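6.4 When the gripper stops inside the case

Revised 06/07/2019

Sooner or later the Zola cell will halt partway through a drive removal, with the fingers down inside the tower and fault 345 on the pendant. Don't worry! It's the most common stop on this cell, and once you've cleared it a couple of times you'll find it goes quickly. Please read the whole section before you touch anything, though, as the wrong first move can bend a drive cage or crack a connector.

What fault 345 means

The wrist has felt more side load than the program allows. Usually a finger has caught on a cage wall or a latch that didn't release. The arm holds its position and the gripper keeps whatever force it had when it stopped.

CAUTION: The fingers may still be under load. Keep your hands out of the case until step 4 is complete.

CAUTION: Do not press Resume. The arm will try to finish the same move and push harder against the same spot.

Clearing the fault

1. Press the emergency stop. The pendant border turns red.

2. Wait 2 minutes for the gripper to bleed down.

3. Look into the case from the side, with your head outside the arm's reach. Find where the fingers are and what is next to them: the optical drive cage, the hard drive carrier, or a cable.

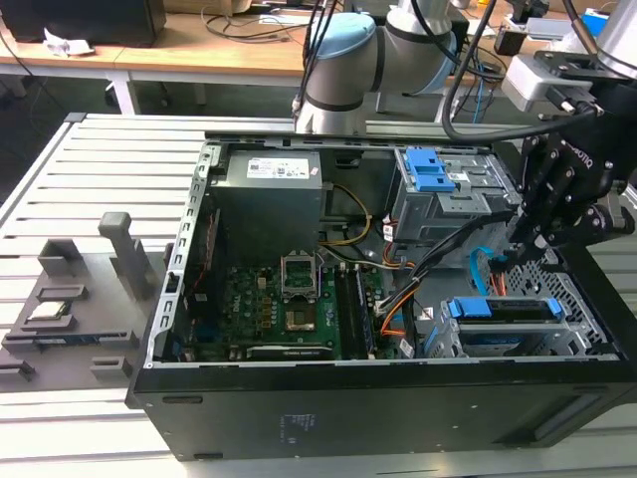 Figure 6-3. Gripper over the drive area, fingers pointing down toward the optical drive cage. Tower on its side, side panel off.

4. Release the emergency stop, choose Manual, and open the gripper one notch at a time. Watch the fingers, not the screen.

5. Jog straight up in Z until the fingertips are 200 mm clear of the case. Don't jog in X or Y before then, even if it looks like there's room.

6. Press the emergency stop again and check the blue latches by hand. Each should move freely. If one is stiff or chipped, set the tower aside for hand disassembly.

7. Tuck any loose SATA cable out of the path of the fingers. A curl of cable beside the hard drive is enough to trip the fault again!

8. Confirm that the case is flat on the slotted table and hasn't shifted. If it has, redo the locating routine in 6.2.

9. Release the stop, clear the fault, and run the job from Home.

Note: If you see fault 345 twice on the same tower, pull the tower. The Kaseder log viewer will show you which move tripped, and it's well worth a look. You can watch the load climb right up to the stop.

If the arm won't jog

The Bakus controller locks manual motion when a joint is outside its soft limits. Hold Enable and Recover together until the pendant beeps, then go back to step 5. If you don't hear the beep, leave the stop pressed, tag the cell, and call Kojo Asante at the Pasichnyk service desk. Have the fault number and the name of the last move ready.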